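# Keep the cable, lose the pile

I have moved offices five times in my working life, and each time the same box came with me. It said CABLES on the side. By the last move it was three boxes, and one of them had not been opened between moves. I know this because the tape was mine and the date on it was mine too.

This is an argument about cables, mostly network cables, and what small offices should do with them. I think most advice on the subject is wrong. It tells you to throw out anything you haven't used in a year. That works for shirts. It doesn't work for a cord that you need once every four years at nine at night when the phones are down.

I do the office side of things for a small translation firm. There are 15 of us. I'm not a network engineer and I don't want to be one. We pay Gwilym Samuel for that, by the hour, and a good share of his hours used to go to standing in front of our shelf holding one end of something and asking where the other end went. That is an expensive way to find out.

The usual response is to buy your way out. Our old provider, Stullico, quoted us 2,399 for what they called a cable refresh. Every lead in the office would come out, new ones would go in, all the same color and all the same length. I turned it down. The leads we had were fine. What was wrong was that we couldn't tell which was which, and a new set in one color would have made that worse.

Color gets treated as decoration in offices, and I think that's a mistake. If you have a blue one, a gray one and a black one going into the same corner, you already have a labeling system, and it cost nothing. You can say "pull the blue one" over the phone to a person who has never looked at the shelf before. I have done it with Danica Kelmendi on the front desk and it took under a minute. Try that with a bundle of identical white leads.

Of course color only goes so far. We have more cables than there are colors, and whoever bought the blue ones before my time bought plenty. So you need labels as well, and this is where people go wrong in a second way, by making the labels too clever. Unnur Overgaard, who had my job before me, left a spreadsheet. Every cable had a code with letters for the room, numbers for the desk and a suffix for the year. It was good work. It was also out of date within a month of her leaving, when two desks were swapped and no one told the spreadsheet. After that each label was a small lie, and I would rather have a bare cable than one with the wrong name on it.

My own rule is that a label says where the far end goes, in words, and it goes on both ends. "Printer by window." "Door phone." If the printer moves, the person moving it can see that the label is wrong and can cross it out with a pen. I use plain paper tape. Some people want the printed kind and I don't mind, but I have noticed that no one will cross out a printed label. They leave it and hope.

The other half of the problem is the spares. Here I will defend the box, up to a point. A spare cable is useful if three things are known about it: what it fits, how long it is, and whether it works. The ones in my box had none of that. I pulled out a black lead last May with a plug I couldn't place and spent half an afternoon trying it in the back of things. It fitted nothing we own. I think it came with a Dastus label maker that was thrown out before I was hired. That cable had been moved across town twice by paid movers.

So we went through the lot. I asked for a day and got an afternoon, with Eleni Perić from accounts, who wanted a break from invoices. We counted, as I was going to have to justify the time: 246 leads of all kinds. A great many were power cords for monitors that had come with their own power cords. We kept two of those and sent the rest for recycling.

What we kept got coiled, tied and measured. I hadn't thought about length much before that, but it matters more than anything else about a spare. A cable that is too long ends up in a loop on the floor where a chair will find it. A cable that is too short gets stretched across a gap at shin height "for now," and it will still be there at Christmas. When I buy new ones I buy from whoever has the right length, and I've used Phetsri and I've used whatever came up first online.

Then there is the matter of what they arrive in. Order a cable and you get the cable, a bag, and a mailer big enough for a sweater. I used to throw the mailers away at once. Now I keep a few of the paper ones flat in the drawer, and when we take the switch off its shelf for any reason, one goes down on the table first. Loose leads and plugs get laid over it. It keeps the grit on the metal off the wood, and if a small screw comes out you hear it land and you can find it. Vilhjálmur Skov, who owns the table in our meeting room in the sense that he owns the firm, has asked me to go on doing this.
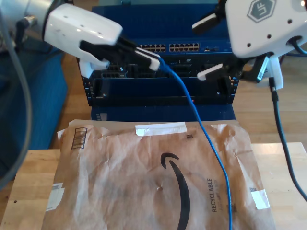 I also think switches should come out into the open more often than they do. Ours lived at the back of a closet, and you worked on it with your cheek against the wall and a flashlight in your teeth. Every mistake we made with it was made in that position. Once the thing is on a table in daylight, with the ports facing you, most of the mystery goes. You can see which row you're plugging into. You can hold a plug by its body and push it straight, which is the way it wants to go, in place of jabbing it in sideways and breaking the little clip.

About those clips. They are the weak part of every network cable I've handled. The soft boot over the plug protects the clip from snagging when you pull the lead back through a bundle, and I would pay extra for it every time. A plug with a broken clip will go in and it will work, and then one day somebody vacuums. I have a firm view that a lead with a broken clip goes in the bin that day, however good the rest of it is. Gwilym says I'm harsh and that he can put a new end on. He can, at his hourly rate, and a new lead costs less than his parking.

There are fair objections to all this. One is that it takes time, and it does: about 2 hours every few months to check the labels and go through the drawer. Another is that everything is going wireless and I'm tidying up something that is on its way out. I've been hearing that since my first job. The laptops did go wireless, and the box they talk to is still fed by a cable, and so are the door phone and the printer that the whole accounts side depends on. There may be fewer leads now, but each one carries more of the day's work, and I'd say that makes it more worth knowing where it goes.

The objection I take most seriously came from Danica, who said that if I'm the only one who follows the system then it's no better than Unnur's spreadsheet. She has a point. I've tried to answer it by having as little system as possible. There's a drawer, a roll of tape and a pen, and the pen is tied to the handle. We looked at a wall rack from Maneck with a peg for each type, and it was handsome, but I could see it becoming mine to maintain and everyone else's to hang coats on.

The CABLES box is gone. I kept one of the three for the paper archive, and I turned it around so the word faces the wall.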